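Home | Projects | Parts Bin | About
Search this blog... Go

Two grippers, one bin

6/8/18

I've had the Jidetti gripper on the arm since March. This week I swapped in the Ilier, kept the same bin, and ran 100 picks with each.

The Jidetti is faster on blocky things. The Ilier has a softer close and does better near the walls - it also drops clear packaging less. Neither one likes shiny parts on a scratched metal floor.

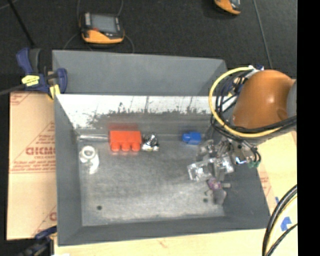

Gripper down at the right side of the bin, next to the clear plastic.

I'm leaving the Ilier on for now. Cable routing still needs work, and I want to slow the approach before I try a fuller bin. Settings are in post 213.

2 comments

Onyeka: Did you change the grip force between runs?

Iten: Same trouble with clear bags on mine. Moving the light helped a bit - the glare was fooling the camera.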